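Progress report to the Zundine Fund
Nov 25, 2022
Clothing repair and swap program, second half of the grant year

Hi Evanthia,

You asked for something short and readable this time, so I'm going to write it the way I'd tell you over coffee and put the dull bits near the end. The quick version is that we're on track with the money, ahead on the swaps, and behind on the sewing classes (more on that below, and yes, I'm a little embarrassed).

The swaps first, since I'm happiest about those! We moved them from the church hall to the old Lo Presti shop in the spring, and it has made a huge difference. People walk past, see racks in the window and come in. We've passed on 589 pieces of clothing since our last report, mostly kids' stuff and winter coats, and I've stopped having to beg my cousins for donations. The one thing we never have enough of is men's pants in the bigger sizes. If anybody on your board is clearing out a closet, please send them my way.

Repairs are steadier. Sze-wing Tai runs that table on her own and she's so fast at zippers that people bring her luggage now, which we didn't plan for but haven't said no to. Most of what comes in is plain everyday wear -- T-shirts with a hole under the arm, hems coming down, leggings gone at the knee. We bought the second machine with your money in February and it has paid for itself in patience alone. The old one skips stitches on anything stretchy.

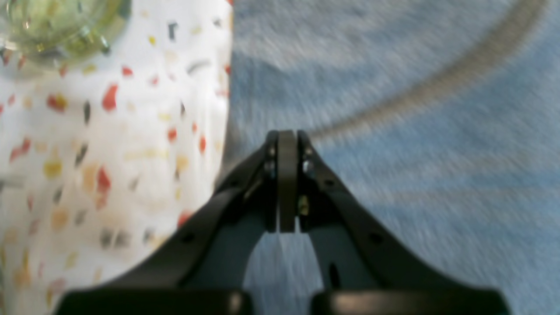
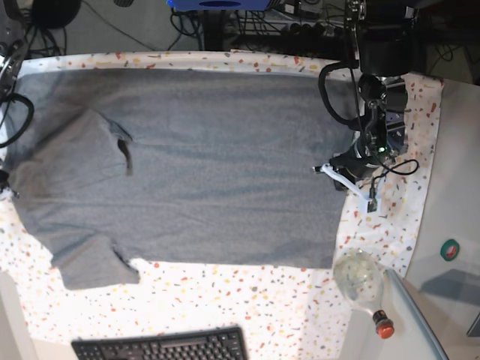

A gray T-shirt laid out on the speckled tablecloth.

Now the classes. We promised you 5 and we've held 2. The teacher we had lined up took a full-time job, and I spent too long hoping she'd squeeze us in on evenings when I should have been looking for someone else. Sze-wing has agreed to teach the last three herself, but she wants smaller groups than we wrote into the plan, so we'd end up with fewer people in the room each time. I think she's right. At the last class half the group sat waiting for a machine while I ran up and down threading needles, and I'm not good at threading needles. Can you let me know if smaller groups are OK with you, or if you need it in writing as a change?

On money, we have $3,000 left from the grant. Most of it is set aside for rent on the shop through the end of winter, and the rest goes to thread, patches and Sze-wing's teaching hours. I also moved a bit from printing to supplies. We hardly use flyers anymore, and the Pondix neighborhood newsletter runs our dates for free.

I've started on the renewal form and got stuck on the section about "measurable textile diversion." Do you want pounds or pieces? We've been counting pieces, and I'd need to borrow a scale to do it the other way. Sunitik down the street might lend us theirs if I ask nicely.

Come by some Saturday if you can. The swap opens at ten and the good coats go early.

Talk soon,
Marjorie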